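I went back to lap swimming in spring after a gap of a bit more than a decade. A few people have asked how it's going, mostly people who want to be told whether they should do it too, so I'm putting it down in one place.

The pool is the outdoor one at Pliletbridge. It's a fifty metre pool with a grass bank along one side and a kiosk that opens when it feels like it. I learned to swim there. The change rooms have been repainted and the high board has gone, taken out in 2000 according to the bloke at the desk, though I would have sworn I jumped off it later than that. Otherwise it's the same place. The concrete is still rough enough to take the skin off your toes on a tumble turn if you misjudge it, so I don't do tumble turns.

I catch the 86 down the hill, which gets me there a few minutes after the gates open. Driving would be quicker but then I'd find a reason to go to the shops on the way home. On the bus I've got a towel, goggles, a jumper and a return fare and that's it.

The first swim was bad. I'd assumed that swimming was like riding a bike, and in one sense it is. I hadn't forgotten how. My arms went where they were supposed to go. But I had the lungs of someone who sits at a desk, and I got to the far end of the first lap and hung on the wall for so long that a woman in the next lane asked if I was all right. I did four laps and went home and slept in the afternoon like a toddler.

What fixed it was slowing down. I'd been starting each lap at the speed I remembered swimming when I was nineteen. Fongchan Thammasiri, who coached the juniors when I was one of them and still swims most mornings, watched me do this for about a week before she said anything. Then she told me to swim so slowly that it was embarrassing, and to breathe out the whole time my face was in the water. I'd been holding my breath and then trying to blow it all out and suck it all in during the half second my mouth was clear. I had probably done that my whole life and got away with it when I was young.

So I went slowly. I got overtaken by everyone. The slow lane has its own manners, which I had to pick up. You keep left. You don't push off right in front of someone who's about to turn. If there are only two of you, somebody asks whether you want to split the lane or circle, and it's polite to say you don't mind. Damir Papadopoulos and I have split the lane for months and I know his surname only from the whiteboard where you sign up for the winter squad.

Gear. I get asked about this more than anything. I bought two pairs of goggles before I found one that sealed. The first pair were the dearest in the shop and leaked at the left eye from day one. The second pair are the old kind with a plain rubber strap and I've got no complaints. I don't own a watch that counts laps. I tried a cap and it gave me a headache. If you have long hair you'll need one and I can't advise you.
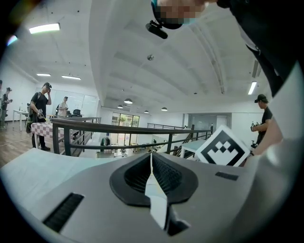
This page was last changed on 4 Mar 2021.

Cold water is the other thing. The pool is heated in theory. In May last year, before I'd started, my sister took her kids and they lasted ten minutes. When I began, the air was cooler than the water at that hour, and the trick was to get in straight off the warm towel without standing about. I go down the ladder. I've never been someone who can dive into cold water and I've stopped pretending otherwise. After the first lap it's fine. My hands are the last part to come good.

I'd like to say something about the lifeguards, who are mostly uni students and who get talked to badly by people who should know better. The rule about closing the pool for lightning is not theirs. A man had a go at one of them in January over it while you could hear the thunder coming over the range. She just kept saying the same sentence back to him until he left. I wouldn't have managed it.

As for whether it has done me any good, I don't have much in the way of measurements. I didn't weigh myself at the start and I haven't since. My shoulders are broader, or my shirts have shrunk. I sleep better on the days I swim. My lower back, which had been bothering me since we moved house, stopped bothering me some time before Christmas and I didn't notice until I'd carried a bag of potting mix around to the back step without thinking about it.

My neighbour Todor Đorđević is 92 and swam in rivers as a boy, and he thinks paying to get into water is a bit much. He does ask how it was, though, if he's out the front when I come up from the bus stop. I tell him cold or not cold. He says good. That's the whole conversation, and I've come to look forward to it — more than the swim itself on some mornings.

There have been stretches where I didn't go. I had a cold that went to my chest, then the pump broke and the pool was shut, and by the time it reopened I'd got used to staying in bed. It took me another week after that to get back. The first morning was nearly as hard as the very first one in spring, except that this time I knew the second would be easier. If you've had a break I'd say do half of what you think you can do and get out while you still feel like another lap.

I'm up to forty laps on a good day now, which makes 2000 metres, and I do it in whatever time it takes. Sometimes I lose track in the twenties and have to pick a number. I always pick the lower one. I don't do drills and I've only tried the pull buoy once. Breaststroke hurts my knee, so it's freestyle with a few laps of backstroke if the sun isn't in the wrong spot. You can line yourself up with the flags on backstroke and the count from there to the wall is the same every time, but I still slow down too early and end up reaching behind me like someone looking for a light switch.

The season finishes after Easter most years and the outdoor pool shuts. There's an indoor one across town that takes two buses. I've been once. It was very warm and very loud and the lanes were half the length, so you're turning all the time. I've put my name down for the winter squad anyway, on the condition (mine, not theirs) that I can stay in the slow lane.

If you're thinking about starting, ring first and ask when the school groups are in. I didn't, and spent my third visit sharing the pool with two busloads of year fours.

Contact: use the form on the About page | © Haris Leka | Back to top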